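Which arrow rest is kinder to a beginner? My term project
Debashish Siriwardena, Niltstead College, sports equipment module
2020-09-04 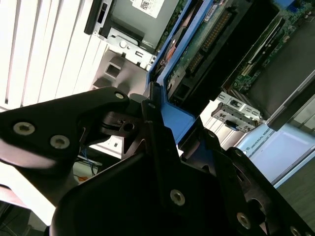
Why I picked this

I started archery at the Duststead club in June and was hooked within a fortnight. Everyone there has strong opinions about arrow rests (the little bit on the bow that the arrow sits on before you let go) and hardly any two people agree. Some swear by the cheap stick-on plastic sort, others say a brush rest will forgive a bad release. I shoot badly enough to be a decent test subject, so when we were told to compare two pieces of kit, that was me sorted.

What I used

My bow is a second-hand recurve, nothing fancy, borrowed from the club for the whole project. I shot it with 2 rests: the stick-on one it came with and a brush rest lent to me by Zhenhua Lu, who was my partner for the module and did all the scoring. The arrows were the same set of aluminium ones throughout, with feather fletchings. I should say the fletchings were a bit tatty by the end and I didn't replace them, which I'd do differently next time.

How I did it

We shot at the indoor range in Giltden so the wind couldn't mess things up. I shot ends of three arrows at a full-size target face, always from the same line, and swapped rests after each practice. Zhenhua measured the gap between the two arrows furthest apart in every end and wrote it down before I was allowed to look! In total I shot 297 arrows that counted. Warm-up arrows were left out, and so was the evening when my string started to fray.

Setting up the brush rest took ages. I had the nocking point too low to begin with and every arrow kicked up at the tail, so we threw out those 21 shots and began again.

What I found

The brush rest gave me tighter groups, but only by a little - 5 millimetres on average, less than the width of an arrow. I was hoping for more, to be fair. Where it did help was with my really wild shots. With the stick-on rest I'd get the odd arrow way out in the white, and that happened less with the brush.

The downside is wear on the feathers, and it's slower to load. I kept catching the arrow on the bristles when I was in a hurry, and twice I knocked it clean off the string.

Problems with the project

I was getting better the whole time, so later scores flatter both rests. Mr Bhattacharjee pointed out that a second archer would have helped a lot, and he's right. Zhenhua is left-handed though, so he couldn't use my bow.

I'd like to try the whole thing again with plastic vanes and a proper drop-away rest, if I can find someone willing to lend me one.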